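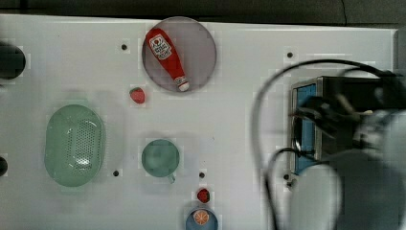
Kamala Warrier writes that she has drained pasta in her Limen colander most evenings since September and would like it a little deeper, but the holes have never clogged, even with rice noodles.

Limen Oval Colander

The Limen is an everyday colander for pasta, boiled potatoes, salad greens and washed fruit. The oval shape fits across most kitchen sinks and takes up less cupboard room than a round one. It is made by Skonolora and sold singly or in sets of 3.

Use and care
Rinse before first use. Top rack of the dishwasher only - the heating element at the bottom can warp the rim. Safe with boiling water up to 100 °C. Do not use in the oven, microwave or on a burner. If starch dries in the holes, soak in warm water and use a soft brush. Steel wool will scratch the surface.

What fits with it
The Lobo drip tray goes underneath and catches the water when you drain on the counter. The Ziton lid is sold for the round model only and does not fit the oval.

Ordering
Single colanders ship from stock. Sets are packed to order and take 3 working days longer. Cafes and school kitchens buying 1000 pieces or more should write for a quote before ordering - freight is worked out separately.

Returns
Unused items can be sent back in the original box. For a cracked or warped colander, send a photo and your order number to Sumathi Menon at the parts desk. Replacement feet are not available for this model.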